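Spare drive carriers for the Zirar box - anyone?

kustine_fan
Got a Zirar 5 bay off a guy in October, came with 4 carriers. Need one more. Gray plastic type, two long slots molded in, little tabs at one end. Hakier wants 43 bucks plus shipping for ONE. For a piece of plastic. Any other source?

bay_five
Nyitrai had some, used. Mine showed up scratched but fit fine. Ask first, they mix up the old and new style

dustbunny470
Just print one. Or leave the bay empty, who cares

kustine_fan
Tried a print. Tabs snapped first time I pulled it. And I need the bay

oldrack
Dont leave it empty if you're running the thing hard, airflow goes to the front hole and the other drives cook. Tape over it at least

dustbunny470
Mine has run with a hole in it for 103 days. Drives are fine. Tape is silly

oldrack
103 days is nothing. Check your temps - then tell me its silly

bay_five
Both of you take it to the cooling thread please. OP which style is yours? Old ones dont lock in the newer cage, found out the hard way

kustine_fan
No idea, no part number on mine that I can find. Will dig out the one I pulled and post it. It's on the bench on that ribbed aluminum panel, havent put anything back togehter yet

bay_five
Post it with the slots and tabs showing, should be enough to tell

kustine_fan
ok, 1 December 2019 and still one short. Old or new? 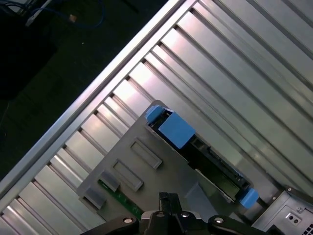

Photo: kustine_fan, own pic. Ok to reuse in the parts wiki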